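Keeping the snacks in order on a small table

Posted 24 March 2020 in Kitchen tips

In our home the snacks had no real place for many years. There was a drawer with old tea bags on the bottom, a bowl with three kinds of candy, and always one open package of cookies that became soft. Last June I finally started to do something with it, and I want to share what works for us. Maybe it is useful for your kitchen also.

Start with emptying everything. Take all packages out of the drawers and put them on the table, so you see what you have. Look at the dates. I found a bag of dried apricots that was older than our refrigerator. Things that are past the date go away, things that are almost past the date go in front.

Choose a stepped organizer. I tried first a basket, but in a basket the small things always fall to the bottom and you forget them. A clear organizer with steps is much better, the same kind that people use for make-up. Every row stands a little higher than the row before, so the back is also visible. Ours is from a small shop, Skasum, and it has 8 compartments. Measure your shelf or table before you buy! I did not do this, and the first one I had to bring back.

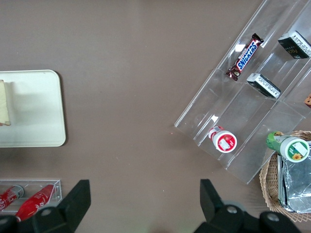 Put the flat and small boxes where they can stand against a wall of the compartment. Candy bars can lie down, also diagonally if they are too long. Do not press two bars in one compartment, they come out broken. And please do not fill every place. If one or two compartments stay free, you have room for the new things when you come from the store.

Keep a tray next to it. Bread, cake and everything without a wrapper should not go in the organizer, because the crumbs go into the corners and it is terrible to clean them out. A plain plastic tray with a low rim is enough. One slice of cake on the tray, the coffee beside it, and after that you only wipe the tray and not the whole table. I prefer a light color, on a light tray you see quickly if it is clean.

About cleaning. Clear plastic shows every fingerprint, this is the bad side of it. I wash ours with lukewarm water and a little dish soap, and dry it with a soft cloth. No scouring sponge – it makes fine scratches and they never go away. For the corners I use an old toothbrush. Do not put it in the dishwasher if the maker does not say clearly that it is allowed. My first one, from Kirnus, became cloudy after one time.

Where to put it. Not in the sun and not beside the stove, chocolate does not like it. With us it stands on the side table, away from the window. If you have small children, a higher shelf is maybe wiser.

Filling up. I keep the reserve in a closed box in the pantry and fill the organizer when it starts to look empty. New packages go behind, old ones in front. It takes a few minutes, and the shopping list is easier to write after it.

Next time I will write about jars and lids, and how to take off the labels without the glue staying on the glass.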